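How to Sort a Pile of Magazines Into a Desktop File

A three-slot magazine file will keep a stack of back issues upright and easy to reach, but it works best if you load it in a set order. Plan on an evening for a large pile. Mine was 48 issues, most of them science fiction monthlies, and I kept fewer than half.

Start with a bare table. Put the file on one side with the open tops up and the long side running from back to front. Leave the rest of the table free for the magazines. If you are right-handed, the left side is the better place for the file.

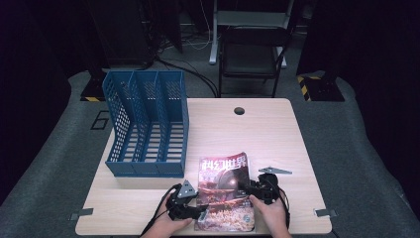 Tamunoemi Iyamu
Home storage writer

Wipe the file out before you load it. Perforated plastic lets air through, but dust collects in the holes, and a dry paintbrush gets it out faster than a cloth.

Lay each magazine flat with the cover facing up. Square it by holding both long edges and tapping the bottom on the table. Check for loose inserts and subscription cards and take them out now. A glossy cover such as the red and orange one on my copy of 科幻世界 shows every fingerprint, so handle it by the edges.

Make one pile per slot. I sort by title first and then by date. If you only have one title, sort by year.

Load the slot farthest from you across the file first, then the middle, then the near one. Put each issue in spine first if you want to flip through the open edges, or spine out if you want to read the titles. Pick one way and use it for all three slots.

Stop while you can still slide a finger between the last issue and the wall. A packed slot bends covers when you pull one out. A slot with only a few issues has the opposite problem, and the magazines slump and curl. Cut a piece of stiff cardboard to the height of the slot and stand it behind them.

Label the front of each slot with masking tape. Write the title and the first and last month, for example March to September.

Issues that don't fit can go flat in a lidded box, no more than 4 inches deep.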